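Home | Cells | Grippers | Spares | Guides | Contact

Vesham bench cell, with short belt

We sell this cell, so take our enthusiasm with some salt. The Zedbridge brochure says it is ready to run out of the box. Ours wasn't, and we doubt yours will be.

Order code 3543. Price on request – ask for it in writing.

What setting up involves

Bolt each arm plate down before you plug anything in. The maker's sheet allows 30 minutes for this. Damilola Briggs, who fits them for us, took 121, and she has done it before.

Put the belt where the grippers can reach it, then teach the positions from the pendant at low speed. Start above the belt and come down in small steps. The "auto height" setting is said to save you the trouble. We leave it off.

Taped squares on the work surface are cheap and they work. Write down which square each part starts in, and you can put it back after a knock. The software has its own way of doing this, and we have yet to see the point of it. 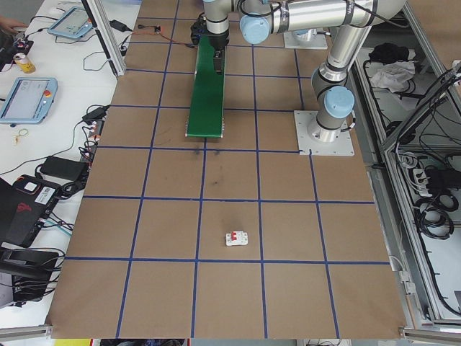
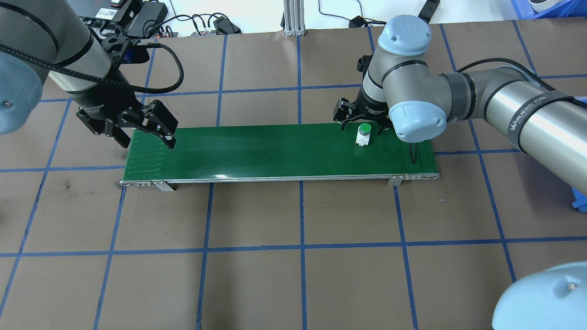 The green belt on the taped grid, in both views. The bottle in the second is on the belt, under the open fingers of a gripper.

Looking after it

- Check the plate bolts every January, and again if the cell is moved.
- Wipe the belt with a barely damp cloth. The Bradow cleaning kit is a cloth and a bottle of something. Save your money.
- Follow each cable by hand from wrist to base, power off, and look for rubbing at the joints.
- Gripper fingers are sold in packs of 2. Ladi Onyeka on the spares desk will tell you if the old ones are still good – they often are.

Page checked 14 May 2023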